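젤런트 공개일 방문기: 로봇은 아직 장난감 채소 앞에서 느리다

솔직히 큰 기대 없이 갔다. 집안일 로봇 이야기는 몇 년째 듣고 있는데 우리 집 설거지는 아직 내가 한다. 그래도 젤런트(Zalent)가 연구동을 일반에 연다기에 2026년 7월 28일 하루 휴가를 냈다. 5월에도 한 번 열었다는데 그때는 신청이 일찍 끝나 못 갔다.

입장과 동선

접수대에서 받은 번호표가 238번이었다. 오전 관람은 12명씩 조를 짜서 도는데, 우리 조는 복도에서 꽤 오래 서 있었다. 안내는 오사무 호시노 씨가 맡았고 통역이 한 명 붙었다. 말이 빠르고 농담이 많은 분이라 지루하지는 않았다. 다만 "곧"이라는 단어가 너무 자주 나왔다. 곧 빨래를 개고, 곧 매장 진열을 하고, 곧 주방에 들어간다고 한다. 언제냐고 물으니 웃기만 했다.

1층: 매장 진열 시연

첫 번째 방은 편의점처럼 꾸며 놓았다. 비렐(Virell)이라는 팔이 상자에서 음료를 꺼내 선반에 채운다. 동작은 안정적이었다. 그런데 병이 전부 같은 크기이고, 상자 안에서도 간격이 딱 맞춰져 있다. 내가 대학 때 편의점 야간을 해 봐서 아는데 실제 상자는 저렇게 오지 않는다. 찌그러진 캔도 있고 비닐이 덜 뜯긴 묶음도 있다. 파예비 반살 씨라는 담당 엔지니어(명찰에는 Pallavi Bansal)에게 물었더니 섞인 상자는 아직 시험 중이라고 했다. 대답이 깔끔해서 오히려 믿음이 갔다.

벽에는 연속 진열 624회라는 숫자가 크게 붙어 있었다. 중간에 사람이 몇 번 손을 댔는지는 적혀 있지 않다. 이런 숫자는 그 옆 칸이 더 궁금한 법인데 자료집에도 없었다.

2층: 주방 정리 시연

나는 이쪽을 보러 갔다. 피식(Fisik)이라는 이름의 작업대에서 장난감 채소와 과일을 집어 옮기는 과제다. 같은 조의 유즈키 핫토리 씨는 아이 둘을 키운다며 "이게 되면 당장 산다"고 했다. 나도 바닥에 흩어진 장난감만 치워 줘도 값어치는 한다고 본다. 문제는 속도와 확실함이다.

장난감은 모양이 제각각이라 병보다는 어려운 과제다. 굽은 것, 길쭉한 것, 둥근 것이 서로 붙어 있으면 하나만 골라 집기가 까다롭다고 한다. 그 말은 이해한다. 하지만 진짜 부엌에는 물러진 바나나가 있고 물기 묻은 가지가 있다. 딱딱한 플라스틱을 집는다고 해서 저녁 준비를 맡길 수는 없다. 껍질을 벗기고 써는 일은 시연 목록에 아예 없었다.

가까이서 보면 집게가 생각보다 크다. 빨간 바나나 안쪽 곡선에 손가락을 대고 있는데, 바로 옆에 옥수수가 닿아 있고 보라색 장난감도 멀지 않다. 사람 손이면 생각할 것도 없는 간격이다.
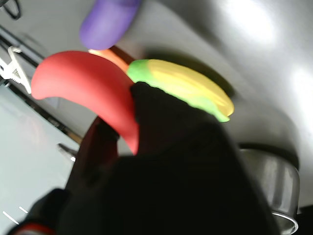
질의응답

마지막 순서는 강당이었다. 데릭 헤이우드라는 참가자가 가정용 가격을 물었고, 답은 "정해지지 않았다"였다. 나는 고장 나면 누가 오느냐고 물었다. 협력 업체를 찾는 중이라고 한다. 대략 100명쯤 앉아 있었는데 박수는 후하게 나왔다.

내 생각에 정해진 물건을 정해진 자리에 놓는 매장 일은 조건만 맞추면 일부 맡길 만하다. 집은 아직 멀었다. 다음 공개일에 젖은 그릇과 진짜 채소를 내놓는다면 다시 가 볼 생각이다. 주차장은 좁으니 갈 분은 버스를 타시길. 구내식당 카레는 괜찮았다.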